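Clullton Amateur Football League
Frequently Asked Questions for Players and Team Managers

Last updated: October 7, 2022

Who can play in the league?

Any person who is 16 or older on the first day of the season. Players under 18 need a form signed by a parent. You do not have to live in Clullton. We have many players from Trunden and a few who come from further away.

How many teams are there?

There are 12 teams in one division. Each team meets each other team two times, once at home and once away. After this we play the Drenholm Cup, which is a knockout competition and is open also to teams from outside the league.

I have no team. Can you help me find one?

Yes. Please write to our registration secretary, Catinca Sârbu, and tell her your age, your usual position and where you live. She will send your details to the managers who are looking for players. Goalkeepers normally get an answer very quickly. Strikers must be more patient.

What does it cost?

The fee is 56 dollars per player for the season. It pays for the referees, the field rental and the basic insurance. The fee is not returned if you leave after your first match. If you join after the winter break, you pay one half.

Can I change teams during the season?

You can change once, before the winter break. Both managers must agree in writing. When the transfer is confirmed, you have to wait 7 days before you play for the new team. A player who already played in the Drenholm Cup for one team cannot play in it for another in the same season.

How many substitutes are allowed?

In league matches you can name seven substitutes and use all of them, but a player who has left the field cannot return. In the cup the limit is five -- this is a different rule, and every year some team forgets it.

What should I bring to a match?

Bring your player card, shin guards, both shirts (home and away) and your own drinks. There is no shop at the Queiroz Field, and the tap near the changing rooms is closed in the cold months. Please put your name on your bottle with a marker.
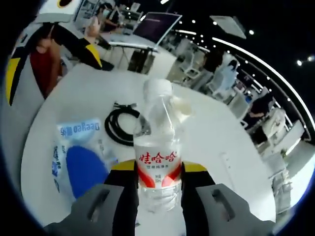
A plastic water bottle with a screw cap.

Metal studs are allowed on grass only. On the artificial field at Trunden the referee will check your shoes before the start, and you will not be permitted to play with the wrong ones.

What happens if our opponent does not come?

The referee waits 15 minutes after the planned start. If the other team still has fewer than seven players, the match is recorded as a 3-0 win for you. The team that did not come pays the referee.

When is a match postponed?

Only the referee or the league can postpone a match. Heavy rain alone is not a reason. If the field is closed by the town, we inform both managers by text message, usually before nine in the morning. New dates are given in April, when the evenings are longer.

I received a red card. How long am I suspended?

For two yellow cards in one match, you miss the next match. For a direct red card you miss at least 2 matches, and the report of the referee decides if it will be more. The suspension counts for the league and for the cup together.

Can we appeal?

Yes, the manager can send an appeal by e-mail within three days after the match. Appeals are read by Yaroslav Tymoshchuk, our discipline officer. He will not discuss a case by telephone -- please do not try. His decision is final for suspensions of one match. For longer ones you can ask for a hearing.

Where do I find the results and the table?

On the Results page of this website. Managers must send the score on the same evening. If you see a mistake in a score or in the name of a scorer, write to us and include the date of the match and both team names.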